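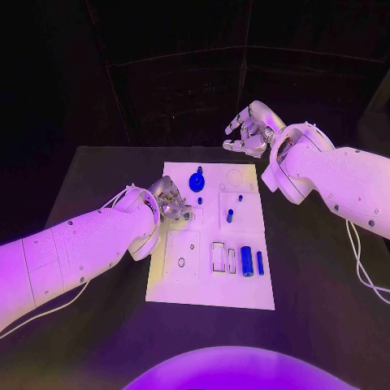 Réka Virág has been to enough open days to bring her own sandwiches. She buys equipment for Ramanauskas, a repair shop with 71 staff, and in May she drove out to Gelter to see whether a two-armed robot could do bench assembly. I rang her the following week.

"They dim the room and turn on the coloured lights," she said. "I'd have preferred a decent fluorescent tube and a look at the maintenance log."

The task was a white board with blue pegs and cylinders to be handled by metal fingers. Tarmo Sproģis, who ran the demonstration, called it a fair stand-in for factory work. Virág wasn't so sure. Her people deal with greasy housings and screws that have been chewed up by the last bloke.

"I asked what happens if I nudge the board a couple of centimetres. He said that was a very good question. I've been in purchasing a long time and I know what that means."
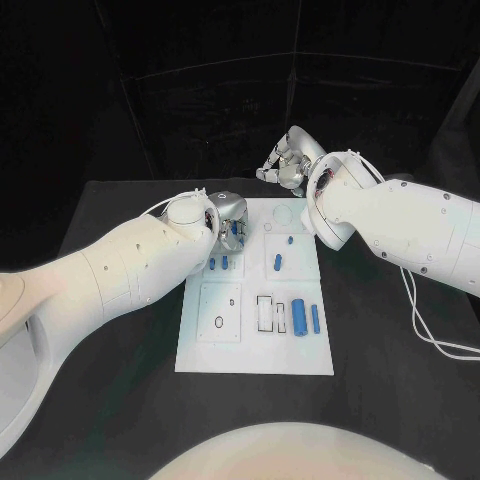

She also asked about the other arm. For much of what she watched, one hand was down among the small parts while the other hung in the air over the far end. Sproģis told her the second arm was there for jobs that need holding and turning. She asked to see one of those and was offered a brochure.

Sproģis, to his credit, took my call. He said the system had over 1108 hours of running behind it and that visitors "tend to want the finished product on the first day". How many of those hours were unsupervised? He would have to check. He hadn't got back to me when this was written.

Would Virág go again? She thought about it. "The hands are lovely bits of metalwork, I'll give them that. I'd go back if they let me bring a bucket of our own parts and stand there for an afternoon. I put that to them in writing."

Gelter's reply, she says, was an invitation to the next open day.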